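## 4. Pouring and Unmolding Your First Bars

Now for the fun part! Your Tindska soap kit is unpacked, the base is cubed, and the mold is clean and dry. Set aside one evening for this section. The bars need 48 hours to rest afterward, so pick a shelf where they can sit undisturbed.

**You need:** melt-and-pour base, the tall mold, a heatproof jug, a silicone spatula, colorant, fragrance, and a spray bottle of rubbing alcohol.

1. Put the cubes in the jug and microwave on medium in short bursts, stirring between each one. Stop while a few soft lumps are left and stir until they melt.
2. Add colorant drop by drop. Violet is a wonderful first color (it stays bright in the opaque base and forgives a heavy hand!). Remember that it looks paler once the soap sets.
3. Let the base cool until a thin skin starts to form, then stir the skin back in and add 4 ml of fragrance.
4. Pour slowly down the inside wall of the mold.
5. Spritz the top with alcohol right away. Watch the bubbles vanish – it never gets old.
6. Leave the mold alone for 40 minutes before moving it to the resting shelf.

> **Caution:** Melted base sticks to skin and burns. Keep kids and pets out of the kitchen, and never heat the alcohol or spray it near a flame.

> **Note:** If you're using the Fliluneo goat's milk base, go gently on the heat. It scorches sooner than the clear one and the smell hangs around for days.

### 4.1 Getting the bar out

1. Loosen all four sides by pulling the mold walls outward with your thumbs.
2. Turn it over and press the middle of the base until you hear a little pop of air.
3. Still stuck? Give it a short spell in the freezer and try again. Don't go in with a knife; you'll gouge the corners, and those crisp corners are half the joy of a tall bar.
4. Stand the bar upright so air can reach the long sides, and wrap it snugly once the rest is over.

Section 5 covers swirls and layers. 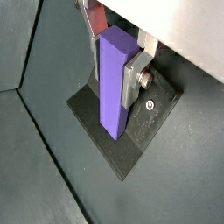

Rūta Lūse wrote in to add that her bars only stopped sweating when she moved them out of the bathroom, and that she now wraps each one the minute the 48 hours are up, especially in September when her kitchen gets damp.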